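**Jindholm group trains shelf-reaching policy in simulation**

A team led by Lizelle Potgieter at the Jindholm lab has reported a method for training two-arm controllers near shelving without real-world demonstrations. The method, named Tosomum, renders each task in simulation and varies the light between episodes, so that cast shadows carry no fixed cue about arm position.
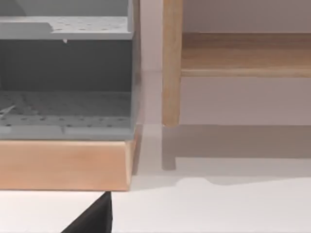
Training used 200 simulated episodes per task. The baseline, with fixed lighting, completed 30 percent of test reaches; Tosomum completed 58 percent. Both figures are from simulation only.

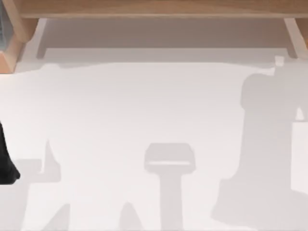 Vol. 2, No. 30

Co-author Gladys Gachanja said most remaining failures occurred close to shelf edges - the controller tends to stop short there. Transfer to physical arms has not been tested. The group plans to release the scene files in November.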